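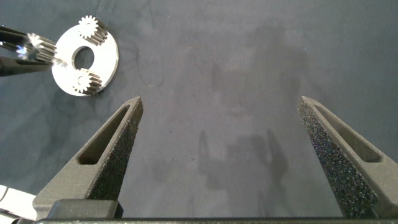

Carrier disc with planet gears, Stedwood 984 set.

Stedwood 984 planetary carrier set

Flat machined carrier ring with a large round centre hole and three small steel spur gears. Each gear fits at its own position on the face of the disc. Supplied unassembled — pins and circlips are ordered separately under Bostex 6.

Finish: brushed silver
Bore tolerance: see drawing, sheet 6
Pack quantity: 100 sets per carton
Minimum order: 200 sets

Fit the gears on a soft cloth to protect the face. Grease before first run.

Technical enquiries: Cayetano Nieto, Citska parts desk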